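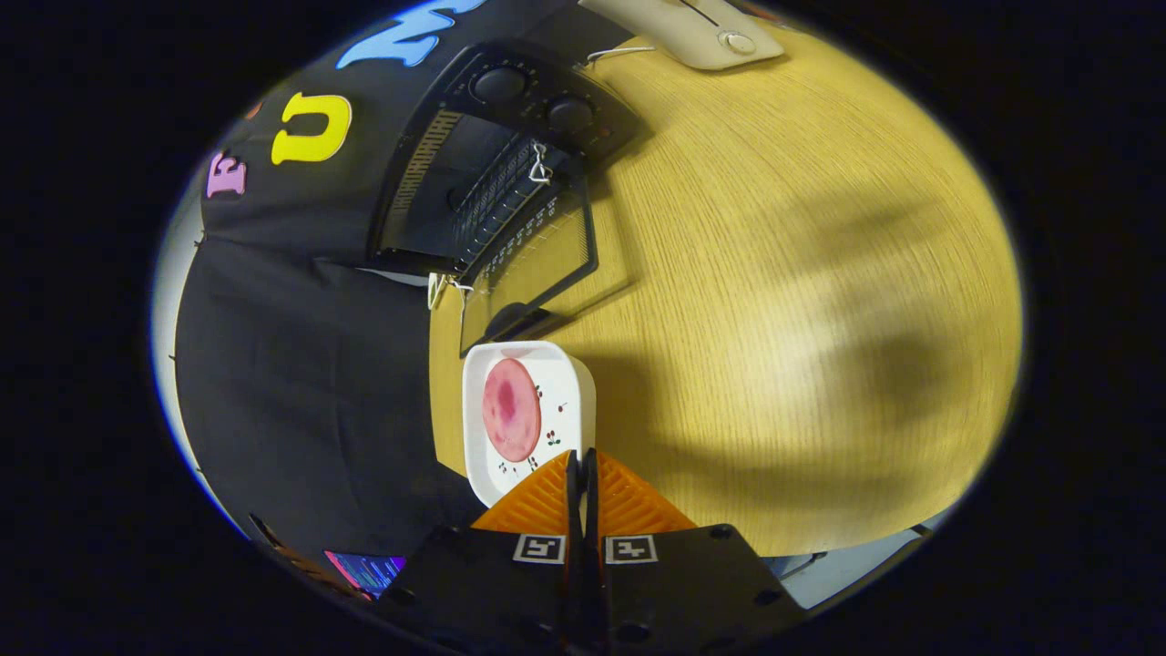 Square dish, white, with rounded corners.

Print this page | E-mail this page

Review: Gurdale Tabletop Raffle Drum

By Gisela Salinas

Our hospice benefit has drawn its winners out of a salad bowl for as long as I've been going, and every year somebody's uncle suggests that the tickets on top have an advantage. In November we bought a Gurdale drum and ended the debate, if not the uncle.

The box says it holds 2,000 tickets. I suppose it does, if you never plan to turn it. We sold 300 and they tumbled nicely, folded once. Fold them twice and they clump in the corners like wet leaves. The crank is smooth, the door latch is not. Twice it popped open in mid-spin, and ticket 251 landed in the punch. (It was dried off and put back. It did not win.)

Assembly took me 30 minutes, five of them spent looking for a screw the instructions call “optional.” It holds the handle on.

The noise deserves a word. On a tablecloth the drum is fine – on a bare table it sounds like a shopping cart going down stairs. Valbona Shehu, our emcee, gave up talking over it and simply waited, looking dignified.

I tried the Cilberg drum at another fundraiser last spring. It latches better and weighs as much as a toddler. For a church hall with no elevator, I'd still take the Gurdale and a strip of tape for the door.

Three and a half stars out of five.

Related items
Carrasco two-part ticket rolls: do they tear straight?
Nindelov cash box, reviewed
Silent auction bid sheets people can read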